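Prep bench notes, arms on the chopping board job
November 28, 2025
By Cecilia Ametepe

Third go at the sim before we let the pair near the real kitchen at Sturkis.
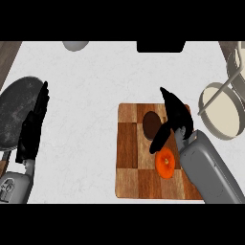
Trevaskis wanted to know straight away who clears up after them, and whether that's still going to be the prep crew's job. Fair point, and I didn't have much of an answer. At the moment yes, it would be.

Anyway, today was all about slices. There's an orange one and a dark brown one on the checkered board, and I'm fussing over how the right arm comes in between the two. The left one is over by the dark oval thing and I've left its settings alone for now. I ran 225 tries overnight and still have to go through the logs properly (tomorrow, with tea).

What I keep chewing on is the early shift. Two people do nothing but slicing and laying out until the doors open, and they chat the whole time - that's how the new starters learn the place. If the arms take the slicing, those two go over to checking and plating, which they say they'd like, but they'd be at opposite ends of the room! Must raise it with Plandard before the rota gets written.

Also to do: slower approach on the right arm, ask about glove rules near the grippers, find the old rota.

Comments

Plallell: Put the checking station next to plating and they can still natter.

Trevaskis: Old rota's in the blue folder. Still want an answer on the clearing up.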